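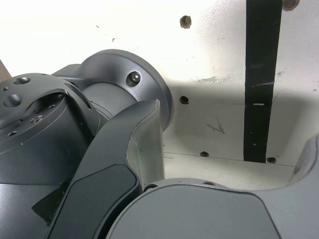
Ticket 53: white tabletop, marks and holes
Opened in March by Rostyslav Bilyk
Location: Korneck, bench 2
Status: open

Reported problem: faint gray scuffs on the white top. They don't come off with a dry cloth. There are also small dark holes in the surface, and crumbs of old tape glue get into them.

9:10 Wiped one corner with warm water and dish soap. Scuffs a little lighter. Let it dry and wiped again, same result.

9:40 Tried the Dikex cream cleaner on a patch by the wall. Most of the gray came off. The patch looks slightly duller than the rest when you bend down to it.

10:05 Stopped there. Don't want to dull the whole top before someone confirms.

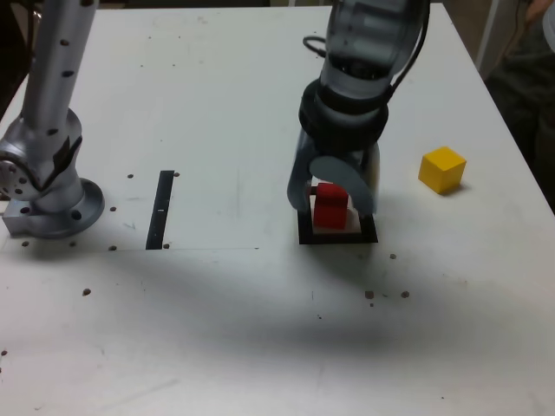 Can the holes be filled so the top wipes clean?
Leave them open for now. Some are still used for bolting things down, and filler would have to be drilled out again. Vacuum them with the narrow nozzle before wiping.

11:20 Vacuumed all the holes I could reach. Wiped the top with soap again, keeping the cloth off the black markings. One edge of the black square lifts a bit if you rub across it, so wipe along it.

11:45 Asked Ernstead for a price on a replacement top, same size, 8 holes only. Waiting.

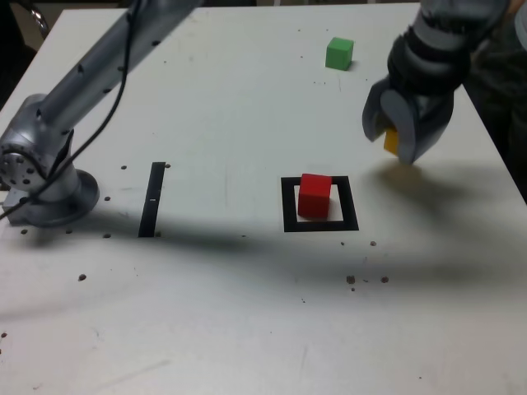 Zhiqiang Kong: Please hold off on the cream cleaner. We used it on the Hordiienko bench and the dull spots picked up dirt faster afterward. Soap and a soft cloth once a week is enough. I'd keep this top until the price comes in, the scuffs don't bother the work.

Rostyslav Bilyk: OK. Cream cleaner is back in the cabinet. Leaving the ticket open for the quote.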